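Atmen, stehen, nachgeben – Neues aus der Übungsgruppe

Drucken | Per E-Mail weiterleiten

Ihr Lieben,

der Lehrgang in Stornach steckt mir noch in den Oberschenkeln, und ich schreibe das hier mit einem Kirschkernkissen im Nacken (ja, wirklich, mitten im Mai!). Wer nicht dabei war, hat mich in den letzten Tagen vermutlich trotzdem davon reden hören, aber ich hatte versprochen, es auch einmal aufzuschreiben. Also: Thema war das Fallen. Erst vorwärts, dann rückwärts, dann seitlich, und nach der Mittagspause alles noch einmal mit Partner, der einen festhält, obwohl man schon unterwegs ist.

Ich übe seit 12 Jahren und dachte, die Rückwärtsrolle sei bei mir erledigt. War sie nicht! Beim Filmen am Vormittag kam heraus, dass ich kurz vor dem Boden die Luft anhalte und die linke Schulter hochziehe. Das habe ich nie gemerkt. Seitdem atme ich hörbar aus, was in unserer Halle sehr nach alter Dampflok klingt, und die Rolle läuft trotzdem runder als vorher.

Die Halle in Stornach hat einen Schwingboden und darauf 185 Matten, die wir am Vorabend zu zwölft gelegt haben. Im Duschraum war das Wasser morgens kalt und abends so heiß, dass man sich kaum darunter traute. Die Suppe war dafür großartig.

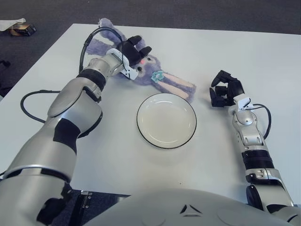

Muss ich schon rollen können, wenn ich beim Anfängerkurs mitmachen möchte?
Vorkenntnisse braucht ihr keine. Wir fangen aus der Hocke an, dann aus dem Kniestand, und aus dem Stehen rollt erst, wer sich damit wohlfühlt. Bei manchen dauert das zwei Abende, bei mir waren es damals drei Monate.

Zurück zum Lehrgang. Was ich am meisten mitgenommen habe, ist eine ganz unscheinbare Übung: Man steht schulterbreit, die Knie weich, und der Partner legt eine Hand aufs Brustbein und schiebt. Ganz langsam. Man soll weder dagegenhalten noch weglaufen, und irgendwann sinkt man dann ab und sitzt. Klingt nach nichts. Ich habe beim ersten Mal so verbissen gegengehalten, dass mir die Waden gezittert haben, und beim fünften oder sechsten Mal saß ich plötzlich auf der Matte und wusste gar nicht, wie ich da hingekommen war. Das üben wir jetzt bei uns in der Aufwärmphase, jedes Mal, bis ihr mich dafür verflucht.

Dazu kommt eine Kleinigkeit, über die wir im Auto noch ewig gestritten haben: Wohin mit dem Blick? In Stornach hieß es, zum Gürtelknoten schauen, damit das Kinn zur Brust geht. In der Pranlow-Schule, aus der ein Teil von uns kommt, schaut man über die Schulter nach hinten. Ich finde den Gürtelknoten für Anfänger leichter, die andere Hälfte der Rückbank fand das nicht. Wir probieren beides aus und reden dann weiter. 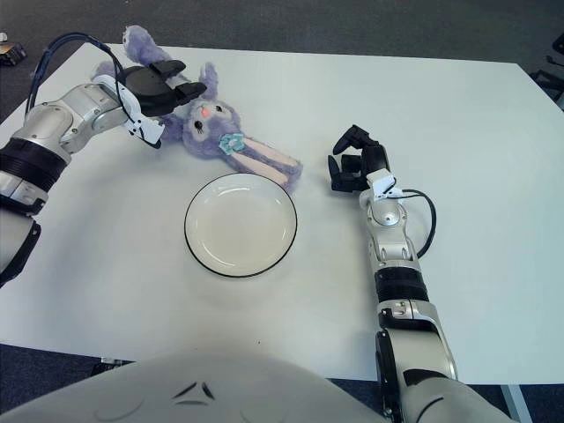 Plüschhase und Teller auf dem weißen Tisch

Jetzt das Organisatorische. Ab September wechseln wir in die Halle an der Tukelberg-Schule. Die alte wird saniert, und wir hatten ehrlich Glück, dass dort abends noch etwas frei war. Los geht es um 18.30 Uhr mit den Jugendlichen, die Erwachsenen sind ab 20 Uhr auf der Matte. Bitte kommt ein bisschen früher, denn dort liegt nichts fest aus und wir müssen auf- und abbauen. Der Eingang ist hinten beim Fahrradständer, vorne ist nach 18 Uhr zu. Straßenschuhe bleiben im Flur stehen. Badeschlappen für den Weg zur Matte wären prima, der Gang wird nämlich erst nach uns gewischt.

Und dann die Anzüge! Die Sammelbestellung bei Lozano steht wieder an. Ein Satz kostet diesmal 107 Euro, für die Kindergrößen gibt es noch keinen Preis. Die Hosen fallen kurz aus, und nach der ersten Wäsche noch einmal kürzer – meine endet inzwischen knapp unterm Knie, und ich bin wahrlich kein Riese. Im Zweifel also eine Nummer größer nehmen und kalt waschen. Die Liste hängt an der Tür, Bestellschluss ist Ende Juni. 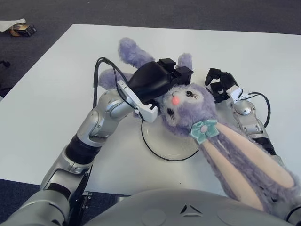

Der lila Hase mit seiner mintgrünen Schleife

Für die Sommerferien habe ich mir außerdem etwas vorgenommen, und wer mag, macht mit: 100 Rollen pro Woche, verteilt wie es passt, links und rechts gleich viele. Auf der Wiese geht das auch, solange ihr vorher nach Steinen und Hundehaufen guckt. Wer Probleme mit der Halswirbelsäule hat, lässt es bitte bleiben und nimmt stattdessen die Stehübung von oben, die hat es auch in sich. Strichliste am Kühlschrank reicht völlig. Ich bin gespannt, ob meine linke Seite danach endlich aufholt, die hinkt seit Jahren hinterher.

In den ersten beiden Ferienwochen ist die Halle ganz zu, danach trainieren wir draußen am See, sofern es nicht schüttet. Die Holzwaffen könnt ihr bis dahin im Schrank lassen oder mitnehmen, dann aber bitte mit Namen drauf. Letztes Jahr hatten wir am Ende zwei Stöcke zu viel, und die stehen bis heute neben dem Besen.

Bis bald auf der Matte!

7 Kommentare | 12-mal geteilt

Kontakt: über das Formular auf unserer Vereinsseite | © Übungsgruppe Tukelberg | Nach oben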